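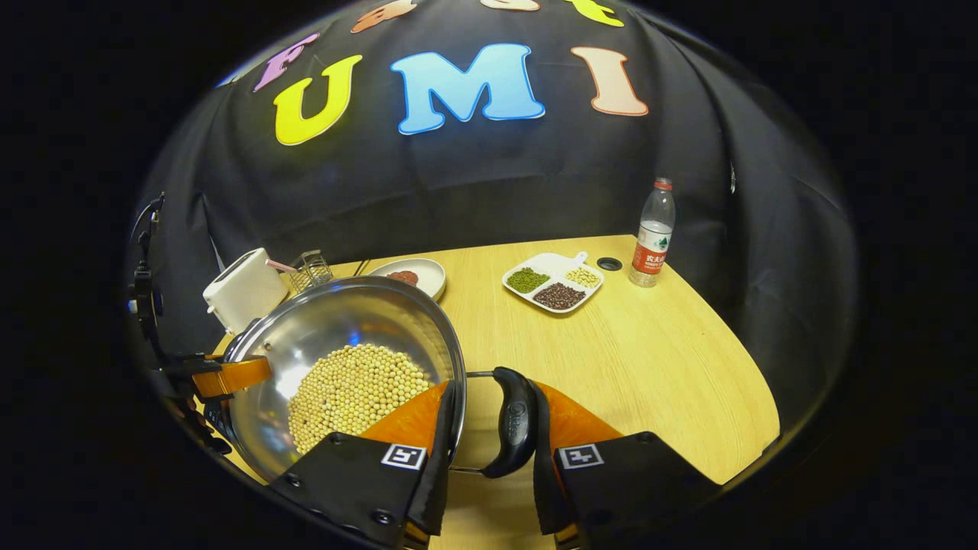 Bean Season at the Long Table

April's letter from Drulcombe is mostly soybeans, so anyone who came for the piece on gutter repair should skip to the back page.

We have been promising a proper bean issue for years. Then the sack arrived, and the promise became harder to dodge. A whole sack of soybeans takes up the same floor space as a sleeping dog and is moved about as willingly. Decanted a little at a time into a big stainless-steel wok, they look far more manageable, and rather smart too: pale yellow, nearly round, heaped up in all that shine like something a jeweler forgot to price.

The wok has become the star of the kitchen cupboard. It was bought for frying, which it has done perhaps twice. In between it has held salad, raffle tickets and the good tablecloth. It has a small black helper handle on the rim, and anybody who has carried a load of beans across a room will know why it's there. Take hold of both sides and go slowly. Soybeans roll. We are still finding February's under the piano.

The black cloth and the big bright letters are staying up behind the table through the end of the month. Opinion is divided on whether the color scheme goes with lunch. Those who dislike it are welcome to sit with their backs to it.

Now for the beans themselves. Tip them into the wok dry and run your fingers through, pulling out anything split, shriveled or suspiciously like gravel. Do this in good light and before you start talking, as the two activities don't mix. Rinse until the water stops looking like dishwater, then cover with plenty of cold water and leave overnight in the refrigerator. They will swell to more than double, so use a deeper bowl for this part than you think you need. We used the one we thought we needed and had a wet shelf by breakfast.

Next day, drain them, put them in a pot with fresh water and simmer until they squash easily between finger and thumb. Skim the foam. Stay in the room, because soybeans boil over the moment you go to answer the door. Salt goes in near the end. The Đorđević recipe, which has been taped inside the cupboard since before the cupboard was painted, adds a bay leaf and a whole onion and then says "cook until done," a phrase that has started more than one argument.

Cooked beans keep a few days in the refrigerator and freeze well in flat bags. Label the bags. Last winter's unlabeled ones were served at the Eltton supper as chickpeas and drew compliments.

Dried beans are by the back door in paper bags, 7 to a household while they last. Please bring the Fikavik jars back, with lids, if you still have any from the fall. Lunch is at noon as usual, and it will be beans.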